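2024-05-02

So the sourdough starter is dead. I left it on top of the fridge when we went up the coast in October, came home to something pink, and I've been putting off starting a new one ever since. Last night I finally mixed flour and water in an old Vosus jar and stuck it next to the kettle.

I'd forgotten how much waiting there is! Feeds every morning, up to 15 days before it'll lift a loaf, and our kitchen is freezing this time of year. Mum reckons wrap it in a tea towel. The bloke at the Rennie markets reckons rye flour, a good big spoonful, and he sold me a kilo of it before I'd worked out that I'd agreed (it was $11, and it does smell lovely — sort of like wet hay).

The old starter used to make a ripper fruit loaf. I'd soak the sultanas in cold tea overnight, then bake it at 220 in the heavy pot with the lid on, and the whole house smelled like toast for hours. I've tried the supermarket version since and it's basically cake.
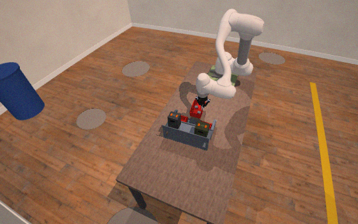 Issue 22

Anyway, day one and there are 3 bubbles. I know they're probably just air from all my stirring but I'm taking them. If it gets going I'll dry some out on baking paper and keep it in the cupboard, which everyone told me to do last time and I didn't.

Next job is finding the good bread knife. I think it's still in a box marked bathroom.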